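About Ekard

Ekard fabricates and installs stone countertops for residential kitchens. The company operates from a single shop in Crichton and serves homeowners, remodelers and small builders between Crichton and Parport. Work outside that area is quoted case by case, with travel billed separately.

Scope of work

We template, cut, finish, deliver and install. Marble, granite, quartzite and soapstone are stocked in slab form. Engineered materials are ordered per job. Cabinets, plumbing and electrical work are not part of our contract, although we coordinate cutout dimensions with the trades that handle them. Sink and cooktop specifications must be in our hands before templating. A change made after the template is signed requires a new template.

Islands make up the larger share of our marble orders. Overhangs for seating are checked against the cabinet drawings, and brackets are specified where the span calls for them.
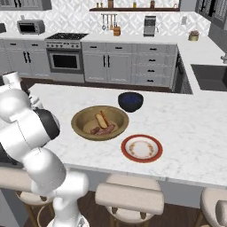

Island countertop, white marble with faint gray veining.

Shop and equipment

The shop moved to its present building in April. Fabrication occupies 2,160 square feet and slab storage occupies 1,134. Slabs are held upright on A-frames and tagged by block number, so that pieces for one kitchen can be drawn from the same block when supply allows. There are 2 bridge saws, both running wet. Cutting water is settled, filtered and returned to the saws.

Edges are profiled by machine and finished by hand. Standard profiles are eased, half bullnose, ogee and mitered. Honed and polished finishes are priced the same on marble. Leathered finishes are available on granite and quartzite only.

Scheduling

Tianyou Shi handles templating and layout. Clients are asked to attend the layout review, where the template is positioned on the chosen slab and seam locations are marked. Fabrication begins after the layout is approved in writing. Deliveries leave the shop at 7:30 a.m.

Care of marble

Marble is a calcium carbonate stone and etches on contact with acids, including lemon juice, vinegar and tomato. Sealing slows staining and has no effect on etching. We apply a penetrating sealer before delivery and supply a written care sheet. Use a neutral cleaner and a soft cloth. Scouring powder will dull a polished surface.

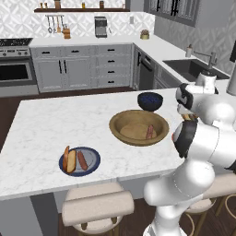
Clients reviewing the Parport showroom wrote that the layout session settled the seam question for them, and that they would have liked the care sheet before choosing between honed and polished.

The care sheet is now sent with the quote.

Hotness

Hotness is our line of soapstone hearths and stove surrounds, cut in the same shop and quoted on a separate form. Orders under $2,000 are paid in full at approval.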